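Household tips: keeping a payment app in order

A payment app used for the shopping, the milk and the window cleaner needs the same upkeep as a current account. The steps below assume one shared wallet and two phones. Menus differ between apps, but the settings have similar names.

Set the top-up first. Work out a normal month of small household spending and load that amount from the bank by standing order. Turn automatic top-up off. With it on, a limit of £500 can be refilled without anyone noticing.
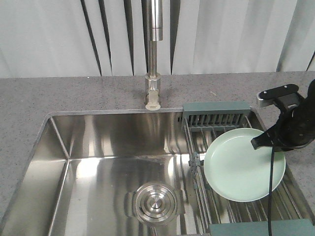

Statements should be checked at a fixed point in the week, with the paper receipts to hand. Tick off each payment and mark refunds separately, as they often arrive under a different trading name. Attach the check to a job already being done. Once the last plate is in the drying rack beside the tap, go through the list. It takes 5 minutes if no more than a week has built up.

Keep paper receipts in a dry drawer. Thermal paper fades, so photograph anything covered by a guarantee and save the file under the shop name and amount.

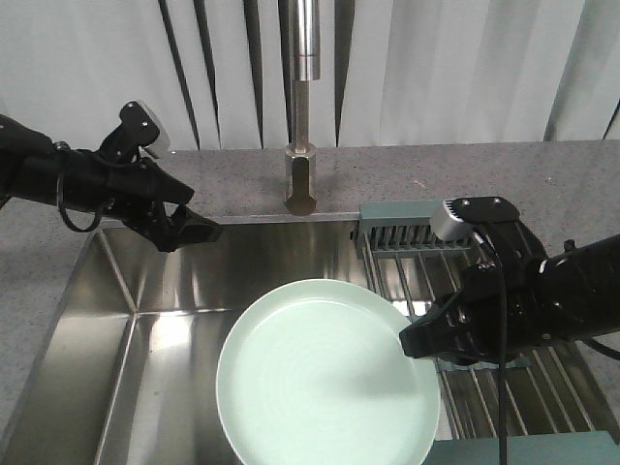 Pale green plate in a stainless steel sink.

Cashback is best ignored until it has been paid. Our Flavus wallet showed £2 as pending from January and it was still pending in spring. Record it when it reaches the balance — never before.
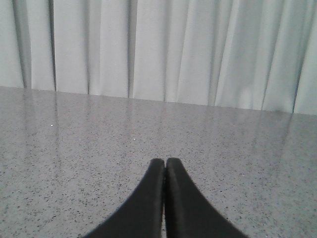
Words: Tia Blackburn, Gremstead
08/08/2019

Linked cards need pruning. Open the list of payment methods and remove any card that has expired or is no longer used. Then open the list of regular payments, a separate page in most apps, and cancel trials there as well. Deleting the app does not cancel them.

For larger bills, pay from the bank. Our boiler repair came to £890, and a bank transfer left a clearer record than a wallet payment split over several days would have done. 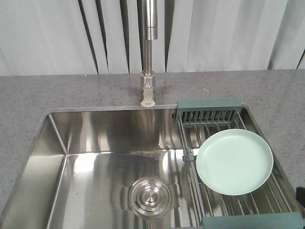
The transfer reference should carry the invoice number and nothing else. Save the confirmation as a PDF in the same folder as the invoice, and check the payee's name before sending.

14 shares | 3 comments

Related
Reading a water bill line by line
Sultlow savers' club: how the pot is divided
Standing order or direct debit?
Filing guarantees by room

Contact | © Blackburn Household Notes | Back to top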